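Home | Programs | Reports | Give | Contact

Rirkine Cancer Support Fund
Progress report to the Crenshaw Trust, period ending July

The grant pays for rides to treatment and a nurse phone line for people with head and neck cancer living in Harnberg and Flanville.
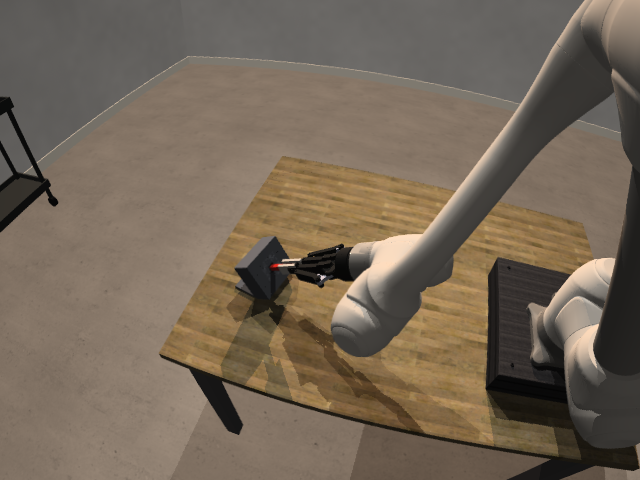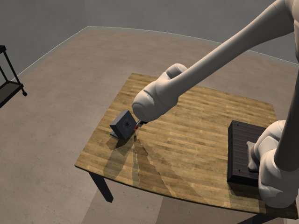 Rides. We gave 1729 rides this period against a target of 1000. Most were to daily radiation visits at Harnberg. Flanville started late while we waited for van insurance, and its Tuesday run is still only half full.

Phone line. The line took 3948 calls. Trouble swallowing was the most common reason for calling, followed by mouth sores and questions about feeding tubes. Evening hours now end at 8 p.m.

Spending. Fuel is over budget. Printing is under, and we ask to move the balance to fuel.

Staffing. One of the 2 nurse posts has been open since spring. Interviews are under way.

Next period. We plan to add a Flanville pickup at the bus station and send the patient survey again, as the first mailing got few replies.

Contact the Rirkine office | Copyright Rirkine Cancer Support Fund | Back to top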